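Notes from the craft table: folding your own envelopes

Since the last newsletter I received many messages with the same question. You make a card in an odd size, you are happy with it, and then there is no envelope in the shop that fits. I had this problem for years. I have a drawer with square cards that I never sent for this reason, and in February I finally decided to empty it. So this month I want to write about envelopes and how I make them now.

I start with the paper. For a long time I used the same heavy cardstock for the envelope as for the card, and the result was always stiff and ugly at the folds. An envelope wants thinner paper. I now use the Bivora writing paper, the cream one, which folds cleanly and still does not let the ink of the card show through. Old maps, sheet music and the inside pages of calendars are also very good. Wrapping paper is possible, but the cheap kind tears at the corners when the card goes in, so try one before you cut ten.

The method is simple. Take a square sheet and turn it so that it stands on one corner, like a diamond. Put your card in the middle, lying straight. Fold the left and right corners over the card and press the folds lightly with your finger. Then fold up the bottom corner, and last the top one. If the four corners meet or go a little over each other in the middle, your square is big enough. If you see a gap, take a larger square. I know there are formulas for this, and a reader was kind enough to send me one, but I still use cheap newspaper for the first try and measure from that.

When the size is good, take the card out, and cut away the small triangles where two folds cross each other. This is the step that most people forget. Without it the paper becomes thick at the corners and the envelope never lies flat. Keep your newspaper pattern! Write the size of the card on it with a marker. I have 11 of them now in a folder, and they save me a lot of time.

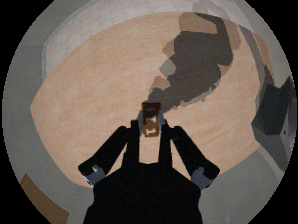

For the folds I use a bone folder, but the back of a butter knife works too, if it is clean. Put a sheet of scrap paper between the tool and your good paper, especially with dark colors. Without it you get a shiny line that you can't remove. I learned this with a set of navy blue envelopes for my sister's wedding, and I had to make half of them again.

Then the glue. A glue stick is fine for the two side flaps, but use very little and stay away from the inner edge, or your card will be glued into its own envelope. For the top flap I prefer to leave the glue off and close it with a sticker or with a piece of washi tape when I am ready to send it. Some of you asked about the glue that you lick. You can buy it in a small bottle with a brush, paint a thin line on the flap and let it dry completely, better overnight. I tried the one from Haldane and it holds well. The taste is not nice, so I use a wet sponge.

Liners are the part I enjoy the most. Cut a piece in the shape of the open envelope, a little smaller on all sides, and glue only the top part, under the flap. If you glue the whole liner it makes waves when you fold it. Leave the lower part free and it moves with the paper.

One small warning about the post. Square envelopes often cost more to send, and very small ones can be refused. Ask at your post office before you make a whole set. Dark paper also needs a white label for the address. I write mine with a white gel pen when I give the card by hand - but for the mail I don't take the risk.

Dirk Nijs from the Lurkau paper group wrote to tell me that they folded 523 envelopes in one winter for their card sale. They wanted to reach 700 and will try again this year. He says the best help was a cutting mat with a diagonal line marked on it, so that everybody put the card in the same position. I marked mine the same evening with a strip of tape, and I can recommend it.

The group meets in the reading room in Gretow, and beginners are welcome there. Bring scissors, a ruler and one card that has no envelope. Paper is on the table and you can take what you like from the box of leftovers.

Next month I will write about stamps carved from erasers, with two easy leaf patterns to start with. If you have a question about carving tools, please send it to me before then and I will try to answer it in the text.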